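**Talk notes: small bins, thin bags** (Grundano hall, starts at 2, keep it to 12 minutes)

*Slide 1. Greeting, then straight to the bags.*

Last June we changed the bags in every kitchen and washroom at Fotaten. I was thinking it is the easiest job in the house. Then I saw how many bags had fallen down inside by the evening.

Say slowly: a thin bag does not like a smooth wall. The plastic of the bin gives it nothing to hold. If you only drop the bag in, it slides, and the first banana peel takes it to the bottom.

*Slide 2. Pinch low, then let the top open.*
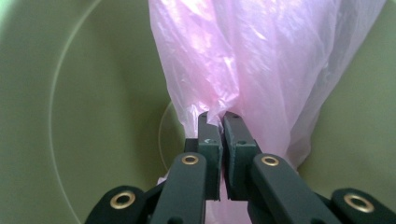

Acharya objects at this point, and I should read it out: pinching in the middle makes a neck, and the trash stays sitting on top of the neck. You should push the bottom down with a fist and forget the pinch.

My answer: yes, if you leave it pinched. I take the fold only to bring the bag down to the floor of the bin, then I open it again with my fingers. The fist is also good, but with very thin bags I have made holes. Ask who in the room uses the fist.

*Slide 3. The rim.*

Leave enough plastic outside. On a round container I want a hand's width over the edge, all the way around. Start at the side near you — it is the side you can see — and go to the far side last.

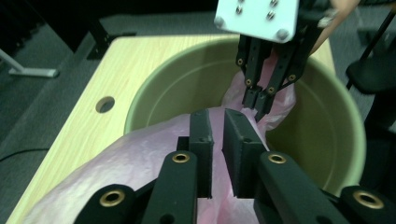 When the near side hangs well over, hold it there with one hand and pull the rest across. Do not pull hard. If the bag is too small for the rim, no trick will help, and you should buy the next size. We had 300 bags of the wrong size in the Linus storeroom, and we used 200 of them for wet umbrellas.

*Slide 4. Air.*

Press the air out from under the bag before you fold the edge. Show it with the spare bag from my pocket (do not forget the bag!).

Questions. If there is time, the one about knots.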